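Pente para borboto Korkberg
Ref. 1212 | Cuidado da roupa | Em stock

A camisola de malha tem uma fase em que é nova e outra, bastante mais longa, em que parece ter dormido com o cão. O pente Korkberg foi feito para a segunda. É uma pega de cortiça prensada com uma malha de cobre esticada numa ponta, passa-se sobre a lã e o borboto fica agarrado ao cobre. Não tem pilhas, não tem aplicação, não se liga ao telemóvel. Pedimos desculpa a quem contava receber notificações.

Vendemos este pente desde que a Dorothy Sugden, que trata das nossas encomendas de Inglaterra, apareceu no armazém com um casaco de caxemira de idade indeterminada e sem uma única bolinha. Perguntámos-lhe o segredo e ela tirou o pente da mala, com o ar de quem já respondeu àquilo muitas vezes. Encomendámos 30. Esgotaram em janeiro, quando as pessoas olham a sério para o que têm no roupeiro.

Como usar

Estenda a peça numa superfície plana, sem a esticar. Uma cama serve, a tábua de engomar também. O joelho não serve, e temos cá uma reclamação ilustrada a esse respeito. Segure a malha com uma mão e puxe o pente com a outra, sempre no mesmo sentido, em passagens curtas. Nos punhos e debaixo dos braços vá mais devagar. Retire o borboto do cobre com os dedos ou com a escovinha incluída. 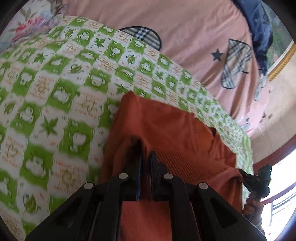
Peça cor de ferrugem sobre lençol aos quadrados verdes e brancos.

Se a roupa estiver muito maltratada, faça meia peça, vá beber um café e volte. O entusiasmo é o maior inimigo da lã fina, logo a seguir à traça.

Em que tecidos

Lã, caxemira, misturas com acrílico, feltro grosso, mantas de sofá. Em malha rendada ou com fios puxados, não. Em seda, por amor de Deus. Em veludo, já houve quem tentasse e ficou com uma almofada às riscas, que agora diz ter comprado assim.

Características

Pega: cortiça prensada, acabamento a cera
Malha: cobre, substituível
Comprimento: 14 cm
Peso: 38 g
Inclui: escovinha de limpeza e saco de algodão
Fabrico: oficina Jastitz

A malha de substituição vende-se à parte (ref. 500) e encaixa sem ferramentas. Quem tiver o modelo antigo, de pega escura, precisa do aro Dawber para a montar. Sabemos que é aborrecido e já o dissemos à oficina.

Opiniões de clientes

Widad Moussa: "Recuperei três camisolas que o meu marido jurava ter deitado fora. Ele não ficou tão contente como eu."

Gebhard Marti: "Bom produto. A escovinha é ridiculamente pequena e perdi-a no primeiro dia."

Phyllis Gosling: "Cinco estrelas pelo pente, quatro pelo saco, que encolheu na máquina."

Envio e devoluções

Enviamos no dia útil seguinte para encomendas feitas até às 15h00. Aceitamos devoluções de pentes por usar. Os usados trazem sempre um pouco da vida do cliente agarrada ao cobre e preferimos não saber.

Também lhe pode interessar: champô para lã Enell, bolas de cedro, sacos de rede para lavagem.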